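Equipment planning for household robot work

Equipment planning for household robot work is the process of deciding what to buy, lease or build before a two-armed robot is put to work on domestic tasks such as sorting laundry, loading a washing machine or clearing a counter. It covers the arms and grippers, the computers that run them, the furniture and appliances of the work area, and the running costs that follow. The term is used mostly by small laboratories, training centers and service firms. Large manufacturers usually handle the same questions under general capital planning.

Background

Budgets for industrial robots are built around a fixed cell. The part, the fixture and the cycle time are known, and the buyer can work out a payback period from them. Household work has few of these fixed points. Clothes change shape each time they are picked up, appliances differ from one home to the next, and the space between a washing machine and the nearest wall may be too narrow for an arm that performs well on an open bench. For this reason most household budgets begin with the room and the task, and the choice of arm comes later.

Early plans often put most of the money into the arms and left little for anything else. Later plans tend to move a larger share to grippers, cabling, spare parts and staff time. The Losbridge worksheet, a planning form that has been copied in various versions, has 49 lines, and only 2 of them concern the purchase of the arms themselves. The rest deal with mounting, power, safety, tools, consumables, insurance and the preparation of the site.

Main cost items

Arms. The usual household setup has two arms, bought as a matched pair. Reach and payload are the figures buyers compare first. Payload for laundry work should be set by wet items, which weigh far more than dry ones. A bath towel straight from a wash cycle is a common test load. Buyers are also advised to check the payload at full reach, as some sellers quote it with the arm folded in.

Grippers. Two-finger grippers are the standard choice for cloth. Fingertips wear quickly and are budgeted as a consumable. Many groups print their own gripper mounts in plastic, which costs little per part but takes a printer, material and someone's time. A plan that includes printed parts normally lists a full spare set for each arm, along with the screws and inserts.

Cables. Cable damage is one of the more frequent causes of lost days. An arm reaching over the open lid of an appliance bends its cables more than the same arm on a bench, and a loop that is too short will pull at the wrist. Planners allow for longer leads, cable guides and at least one replacement set on the shelf.

Cameras and computing. These are often shared between setups. The cost of storage is easy to miss, as video from several views fills drives quickly.

Site items. Appliances, stools, baskets, lighting, floor protection and power strips all belong in the budget. Used washing machines are acceptable for most work as long as the lid and hinges are sound. A supply of ordinary clothing, in mixed colors and fabrics, is usually bought secondhand.

Site planning

A site survey is done before the order is placed. It records the width of doors, the height of counters and machine rims, the position of outlets and the type of floor. Tile is easy to clean but may not be level, and a robot on a wheeled base can need shims or a mat. The height of the clothes pile matters as well. Clothes placed on the floor may be out of reach for arms mounted at counter height, while a raised pile shortens the movement between the pile and the machine.

Clearance is measured with the appliance open. A top-loading machine needs free space above the drum as well as in front, and the raised lid limits how an arm can approach from behind. Both arms should be able to reach the pile at the same time without touching each other.
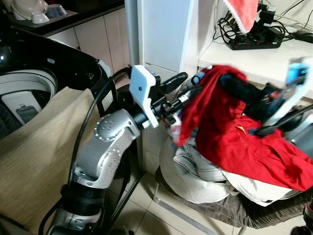
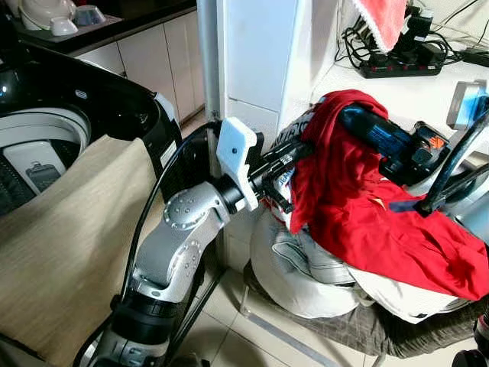
Two arms at a pile of clothes next to an open top-loading washing machine.

Power should be planned on a separate circuit where possible. Arms, computers, chargers and an appliance on one line can trip a breaker, and a sudden loss of power may leave an arm stopped in an awkward position. The survey should also note where a person can stand with a hand on the stop button and a clear view of both arms.

Buying, leasing and sharing

Outright purchase suits groups that expect to use the equipment for several years and have someone on staff who can repair it. Leasing spreads the cost and often includes service, but leases may forbid changes to the wrist or the mounting plate. A group that plans to fit its own grippers should read this part of the agreement before signing.

Sharing is the third option. At Woltelville, 2 workshops split the cost of one pair of arms and drew up a calendar of use in six-week blocks. The arrangement lowered the purchase cost for each side but added transport, repeated calibration and a dispute over who should pay for worn fingertips. A later version of the agreement charged wear items by hours of use.

Service contracts vary widely. Some cover parts only, some cover a visit within a set time, and some cover remote support alone. For a site far from the seller, shipping time for a failed joint may matter more than the price of the contract — a single arm out of service usually stops all two-armed work.

Running costs

Running costs include electricity, water, detergent, replacement clothing, fingertips, printed parts, storage, calibration and staff. Staff time is nearly always the largest of these. Resetting a laundry task by hand takes time after every attempt, and a plan that counts only the hours when the arms are moving will come out too low.

The Huselley plan is often used in teaching as a worked case. It was drawn up for 900 hours of operation over one year, with a reserve held back for repairs. Most of the reserve went to cables and gripper parts, and the arms needed only routine service. The plan had allowed nothing for clothing, on the grounds that donated items would be enough, and this line had to be added in February.

Common errors

Ordering before the survey is finished is the most common error, followed by leaving out import duty and delivery to an upper floor. Buyers also underestimate the time between delivery and first useful work. Unpacking, mounting, wiring, calibration and operator training can take several weeks even when no parts are missing.

Another error is to buy for too many tasks at once. The Wako method, a staged form of purchasing, limits the first order to what one task requires and holds the remaining funds until that task has been run for a full quarter. Critics of the method point out that two small orders often cost more than one large one, and that a model may be withdrawn before the second order is made. Supporters reply that the first quarter usually changes the list.

Disposal and resale

Used arms keep part of their value if service records are complete and the original mounting hardware has been kept. Grippers with custom parts have little resale value and are generally written off. Drives holding video recorded in homes should be wiped or destroyed, and the cost of doing so entered in the plan from the start.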